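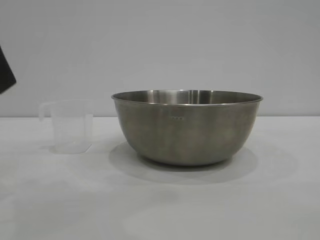 # Unpaid Wages and Final Pay: Frequently Asked Questions

Parkandale Workers' Law Office answers calls about missing pay every day. The questions below come up most often. The answers are general information and are not legal advice. Wage law differs from state to state, and the details of your job matter, so please talk to a lawyer before you make a decision based on anything you read here.

Last reviewed 7 October 2025 by Noreen Chaudhry, staff attorney.

## Who is covered by wage and hour law?

Most employees are. The federal Fair Labor Standards Act sets a minimum wage and requires overtime pay for covered employees. Many states have their own laws that give workers more. When both apply, you generally get the benefit of whichever rule is better for you.

Some employees are exempt from overtime, including many salaried managers and professionals. Being paid a salary does not make you exempt by itself. Your actual job duties count, and so does the amount of the salary.

## My employer says I'm an independent contractor. Does that end the matter?

No. A contract or a tax form that calls you a contractor is one piece of evidence. Agencies and courts look at how the work is really done: who sets the hours, who supplies the tools, whether you can take other jobs, and whether you can make or lose money through your own business decisions. The test is different in different states, and you can be a contractor under one law and an employee under another.

## What counts as overtime?

Under federal law, a covered employee who works more than 40 hours in a workweek must be paid at least one and one-half times the regular rate for the extra hours. A few states also have daily overtime.

The regular rate can be higher than your base hourly rate. Shift differentials and many bonuses have to be included.

## Can my employer average two weeks together?

Generally not. Each workweek stands alone under the federal rule. If you work 48 hours one week and 32 the next, you are still owed overtime for the first week, even if you are paid every two weeks. There are special rules for a few types of employers, such as hospitals.

## Do I have to be paid for time before and after my shift?

Often, yes. If the employer requires or allows the work, it usually has to pay for it. Setting up equipment, closing out a register and attending required meetings are common examples. Your normal commute is usually not paid time, but travel between job sites during the day usually is.

## When is my final paycheck due?

Federal law does not require it right away. State law often does, and the deadline may depend on whether you quit or were let go. Some states add a penalty when the check is late. Unused vacation is also a state law question, and in many places the answer turns on the employer's written policy.

## Can money be taken out of my check for shortages or damage?

Sometimes. Under federal law, deductions for things like a cash shortage or a broken tool can't bring you below minimum wage or cut into overtime pay. Many states are stricter and require written consent - or don't allow the deduction at all.
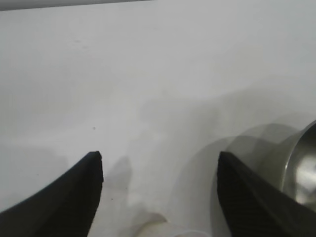 ## What records should I bring?

Bring what you have. The following are useful:

- Pay stubs and direct deposit records
- Schedules, time sheets or your own notes of hours worked
- Texts and emails about hours or pay
- Any offer letter, contract or handbook
- The full legal name of the employer, if you know it

You can still have a claim without complete records. Keeping accurate time records is the employer's job, and when it hasn't done so a court may accept a reasonable estimate from the worker. Don't take confidential company files to fill in the gaps. Ask us first.

## Can I be fired for asking about my pay?

Federal law prohibits retaliation against an employee who files a wage complaint, and many courts extend that to complaints made directly to the employer. Retaliation includes firing, and it can also include cut hours or a demotion. Write down dates and names as things happen.

## How long do I have to file?

Under the FLSA, the limit is two years, or three if the violation was willful. State limits may be longer or shorter. Each missed payday is usually counted on its own, so older wages can drop out of a claim while you wait.

## Does my immigration status matter?

Wage laws generally protect you for work you have already done, whatever your status. Tell your lawyer about any concerns before you file. What you tell us when you ask for legal help is confidential.

## What does it cost to talk to your office?

The first phone call is free. If we take your case, the fee terms are put in writing before any work starts. In some cases the employer can be ordered to pay a worker's attorney's fees.

## Who will I speak with?

Kulsoom Khokhar or Shadi Hourani will take your first call and ask for basic facts. An attorney reviews every intake, and you should hear back within four business days. If your filing deadline is close, say so at the start of the call.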